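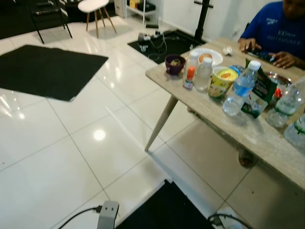 Visits > Workshops > Gonulgate

Thursday at the Gonulgate build

Print this page | E-mail this page

I'd been trying to get over to Gonulgate ever since Vandana Mishra told me she and Fiifi Osei were putting together a two-armed robot there, and last Thursday I finally made it! It's a shared workshop in the loosest sense – white tiles, black mats and one long table that everybody ends up at, snacks and all.

The robot is called Nartey. Fiifi is teaching it to clear a table, so the mess is welcome (bowls, tubs, bottles with a bit left in them). Each arm ends in a gripper they designed themselves, and the current fingers are version 10. Vandana keeps the older ones in a shoebox and let me handle them. Version 2 is enormous!

Bottles are the hard part. Clear plastic confuses the depth readings, and a soft one folds if the grip closes too fast. Fiifi's log had 139 tries in it when I arrived, and he added more while I ate his crackers. I loved watching him change one number, mutter, and change it back.

Cables took up most of the afternoon. Zuweira Issahaku wants them routed inside the arm, Fiifi wants them where he can reach them, and for now he's winning.

They meet again in December, when the new wrist should be ready. I've already asked if I can come back and I'm bringing my own crackers.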